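**Mevent bench cell, two-arm: what you're paying for**

Price is $1,184 a month on a 30-month lease, arms and column included. Table by quotation. You may already own a table, and we'd sooner you found out what it weighs before we do.

What the monthly figure covers:

- two arms on a shared column
- one gridded parts board, rows 1–4, columns A–C
- the simulation license, so you can rehearse a layout before buying any of it

What it doesn't:

- grippers beyond the first pair
- freight to anywhere past Dundwood
- the meeting where you explain to finance why there are two arms (Assunta Amato has sat through nearly 202 of these and will lend you her slides)

Plan on 211 cm of clear bench length. People measure the bench and forget the door, then ring us from the corridor. Budget for a spare board as well — the letters and numbers are how your staff will talk about parts, and "B3" beats "that one, no, the other one."

Most buyers start in simulation, with the license on its own, and Remo Caruso will credit the fee against a lease signed by the end of March. He would like it known that April is not March.

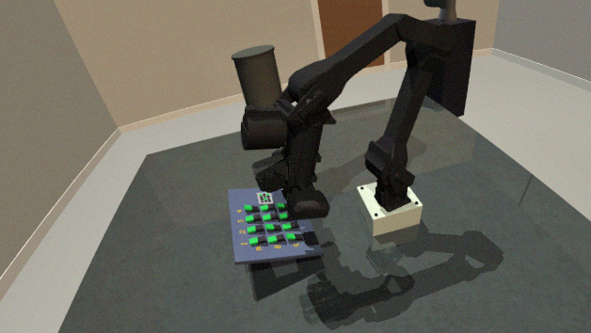 *Simulated layout: parts board with twelve green-capped items, white box to its right.*

Lead times and the freight table are on the Jurkby sheet. Questions about power go to Yevdokiia Symonenko, preferably with your socket type already written down.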